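Cisley (novel series)

Cisley is a run of 7 romantic suspense novels by Ans Postma, and I've been looking after this entry since book three, so forgive me if I gush a little! The books follow Nell Cuervo, a coroner's clerk in the river town of Karlow, who keeps getting pulled into cases she's only supposed to file.

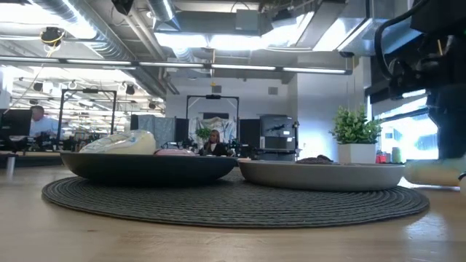

The first one, Orkadeo, is the shortest at 207 pages (I read it in one sitting, with toast). It opens with a drowned ferryman and a love letter addressed to the wrong sister - and Nell doesn't meet Tom, the love interest, until page 92 or so. The second runs to 214 pages and the last to 392, which some readers found baggy. I didn't mind. The flood chapters needed the room.

Reading order matters from book four on, when the ferry case comes back and Nell's brother goes missing.

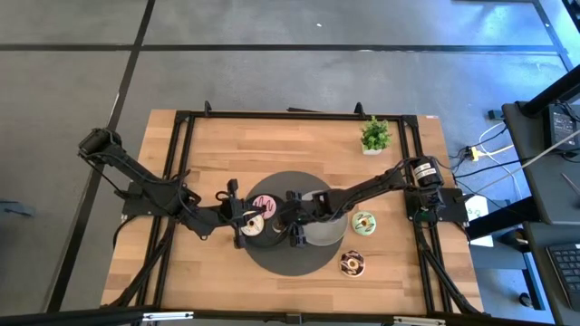 Two robot arms above a table with a tray of donuts.

Postma has said she might write a prequel about Nell's aunt, but there's no title for it yet.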